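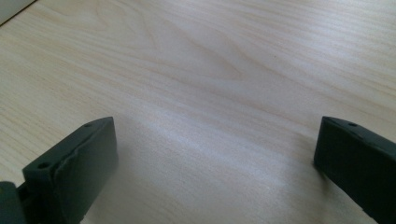 Review: Sirno Handheld Gripper Practice Guide, 2nd printing

Sirno sells this guide as a spiral-bound book of 68 pages with a set of wall cards. It covers how to set up a station, handle the gripper and log a session. We bought two copies in August and have worked by it at the Rimance bench through 874 recorded sessions.

What it covers

The first chapter is the one we use most. It says each session starts with the jaws fully open over bare tabletop, held still for a slow count before anything is brought in. On our pale wood table that is easy to follow. The dark fingers stand out well against the grain and you can tell right away if one is sitting crooked. The guide also asks for a check of the finger pads and mounting screws before the first session of the day. It takes a minute or two.

The lighting chapter is weaker. It says to avoid glare on the work surface and leaves it there. A smooth tabletop gives a soft white patch under most ceiling lights, and we wanted a limit we could check against. The older Pastia handbook has a simple test for this with a printed card, and we still use it.

Safety rules are short and sensible. Keep your free hand outside the jaws while closing. Put the tool down before you reset the table. Stop if the trigger sticks - don't work it loose in the middle of a session.

Where it falls short

The log sheet has too many boxes. Ours came back half empty until we cut it down to tool number, table, start time and faults. The guide also assumes one operator per station, so handing over between shifts is barely mentioned. We borrowed the sign-off line from Hyun's bench rules and wrote it in at the bottom.

Price and format

It costs $128 with the cards. The cards wipe clean and the print is large enough to read from a standing position. The index is poor.

Worth buying if you run more than one station and want everyone to start the same way. With a single bench, the cards alone would do, and Sirno sells those separately.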